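In praise of the shared kitchen

I have a theory that you can tell more about a workplace from where people wash their mugs than from anything in the annual report. I've held this theory for years, through five jobs in two cities, and I will defend it at any party where someone is foolish enough to ask.

My first office after uni was at Hulgate, where the kitchen was a cupboard with a kettle in it. You went in alone, you came out alone, and in two years I learned the names of maybe a dozen colleagues. Then I moved to Rilitz, and the kitchen there had a proper bench, long enough for four people to stand at while they pretended to wait for the toast. I knew everyone by March. I knew that Birthe Dalsgaard was raising bees, that Mỹ Ung could fix a jammed printer by swearing at it in two languages, and that the fellow from payroll had once sung in an opera chorus (he'd sing for you, too, if the microwave had over a minute left to go).

I love this stuff. I love the mystery Tupperware and the tin of fancy tea that everybody respects and the tin of ordinary tea that everybody raids. Work chat moved onto our screens years ago, and plenty of it is useful, but I've never once bumped into someone by accident in a scheduled call. A kitchen does it to you six times before lunch!
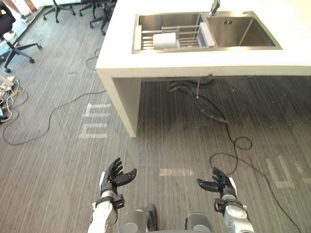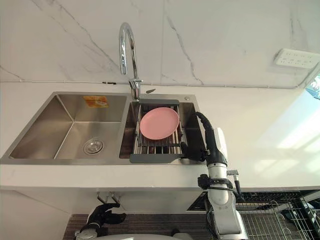
Architects, I think, have started to come around to this, though they tend to get excited about the wrong bits. I've toured new fit-outs where the designer spoke for ages about the coffee machine and the pendant lights and had nothing to say about the sink. The sink is the whole game! Give me a plain white counter with a stainless steel double basin set into it, and you've given me a place where one person can rinse while another fills a jug, and neither has to do that awkward little shuffle and apology. Put it somewhere the sun lands on the bench and people will linger even longer. Two people side by side with their hands busy will tell each other things they'd never say across a meeting table. My friend Liên Thân, a school counsellor, swears by this. Her best conversations with teenagers happen over washing-up, when no one has to make eye contact.

I'll admit the case against. Herman Setiawan, my old manager and a man who labelled his butter, used to say that a shared kitchen was just a shared argument with a fridge in it. He had a point. I've seen a note about teaspoons run to 119 words, with a reply stapled underneath. But even that note got people talking, and I met one of my dearest friends while we were both standing there reading it and trying not to laugh.

So if you're in charge of a floor plan, please, find a few more metres for the kitchen. Take them from the boardroom if you have to. Ours at Rilitz had a table worth more than my car, and most weeks it held a bowl of mints and a dead phone, while next door there'd be five of us crammed along the bench arguing over whether Ngọc Khổng's lemon slice needed more coconut. (It didn't. I still make it her way, and I still bring in a double batch.)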